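Rindico Help Forum > Repair and Recycling > Workplace and Staffing

How do you reorganise bench roles after automating desktop teardown?

We moved the removal of hard drives and expansion cards on business desktops to robot arms. The lids still come off by hand. I would like advice on job content, pay grades and work rate from sites that have gone through the same change.

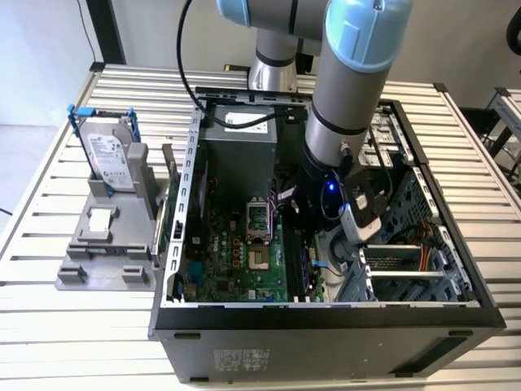 Asked by bench_lead_wk, Wikenville, 10/27/25
Tags: disassembly, staffing, job grading

Some background. Before the change we had 14 technicians on teardown. Each took a tower from the pallet, opened it, removed the drive, memory, processor and any cards, scanned the parts and sent the chassis to metals. One person saw one machine through from start to finish. Last month the site handled 1,186 towers, most of them the same two or three models from office leases.

With the cell running, the work is split. One group opens cases, frees the cables and puts the tower on its side on the table. The arms take the drive and the cards and set them in a fixture. A second group clears the fixture, scans, and deals with whatever the cell rejects. My problems are as follows.

The opening group says the work has become repetitive and that they are paced by the cell. The reject group gets only the bad cases (bent brackets, seized screws, odd models), so their count per shift has dropped and our bonus is calculated on count. Two experienced people have asked whether they are being regraded. I have no answer for them, as the grading scheme has no line for looking after a robot.

Management at Sosadel want a proposal by December. What has worked elsewhere?

2 answers

tray_and_label
Member, asset recovery

Deal with the bonus first. A count bonus does not survive this kind of split. The easy units go to the machine and the people are left with the slow ones, so the same effort pays less. We froze everyone at their previous average for one quarter and then moved to a flat shift rate with a small quality element, measured on missed drives and wrong scans. It cost slightly more than the old scheme. Complaints about pay stopped and complaints about other things became easier to hear.

On pacing, put a buffer between the opening bench and the cell. Ours is a roller section that holds a short queue of opened cases.

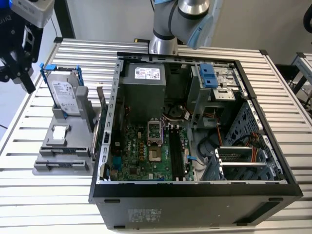 With a queue in front of it, the cell can stop without the openers standing idle, and the openers can stop without starving the cell. Let them choose when to fill it. The buffer needs floor space, so check your aisle widths before you promise anything.

Rotation helps too, but only if everybody is trained for both ends. We rotate at the mid-shift break. Daily rotation was tried and people ended up swapping back informally.

I would also keep one manual bench doing complete teardowns. New starters learn the product there, and you need it when the cell is down for service.

mladenović_r
Member, process engineering

Agree with the buffer, less sure about the flat rate. It depends on your union agreement.

For grading, write down the tasks that did not exist before. On our line the list was: clearing a failed grip, checking fixture position at start of shift, deciding whether a new model can go through, and recording the cause of each stop.

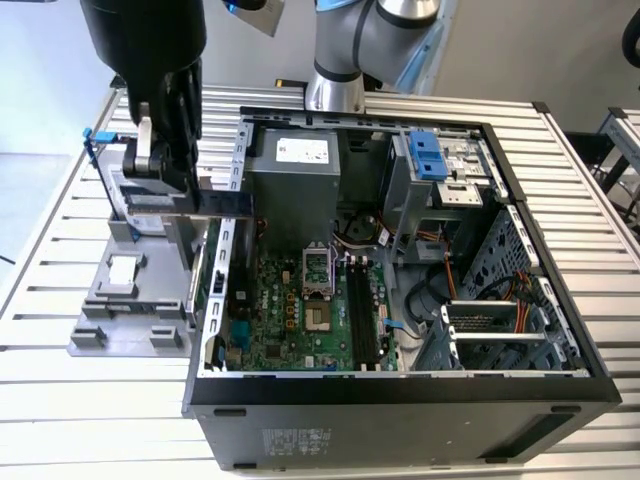
The third item is the one that carries responsibility, and it justified a grade of its own. Fault clearing did not, in our evaluation, once there was a written procedure and a lockout step. Your scheme may weight it differently.

Be careful with how you report the cell's performance. Our first target was 100 per cent of listed models with no manual rework. At 70 per cent the reject bench was fully loaded and the figures on the wall said the people were the bottleneck. Report cell and bench as one process.

Ask the two experienced technicians to write the model acceptance sheet, and pay them for the time. They know which cases have the awkward drive latch and which cards stick in the slot. Do this before the grading meeting, so that the sheet can go in as evidence.

Comment from bench_lead_wk: Thanks, both. The buffer is possible if we move the scales. Will raise the combined figure with the site manager this week. Does anyone have a grade description they could share with the site names removed?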